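The Sorting Table

The museum at Dornthorpe closed in January, and she was kept on to pack what was left. Most of the glass had gone to Nelley already. What remained was the toy collection, 1,848 pieces according to the ledger, and the ledger had been wrong before.

She worked in the long room at the back. Each morning she took a box down from the shelf, put the lid to one side and wrote its number on a fresh sheet. Box 232 was doll's house crockery and building blocks. The label said Pelupessy, which was the family that had given it, and under that someone had written "incomplete" in pencil.

Her mother had owned a set like it. There had been a yellow plate that was too big for any of the dolls, and they had used it for buttons. She had not thought about the plate for years. She put the kettle on and did not drink the tea.

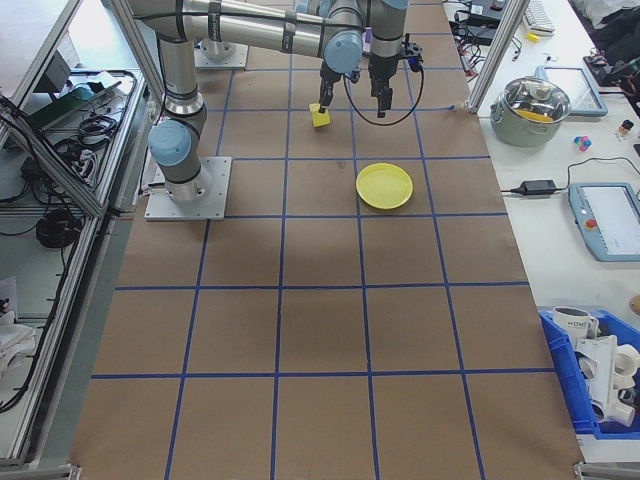 The squares had been her idea. At the old place they had put everything down in heaps and argued afterwards, so on her first day she had asked for brown paper and blue tape, and a square for each kind of thing. By four o'clock the box was nearly done and most of the paper was bare again. The round yellow plate had a square to itself, and the little yellow cube was further up, sitting on a tilt. She left them where they were and went to look for the ledger.

The page for the Pelupessy gift was in two different hands. The first had listed blocks, cups and a jug. The second had added one line at the bottom, "plate, does not belong", and then crossed out the last three words.

She read it twice. Then she wrote the plate in on her own sheet, under the blocks, and gave it a number like everything else.

The van from Drivik was due on 4th August. She fetched the tissue and a small carton, folded the bottom flaps in and ran tape along the join. It was still light outside. There was time to do one more box before the bus, so she went back to the shelf and took down the next.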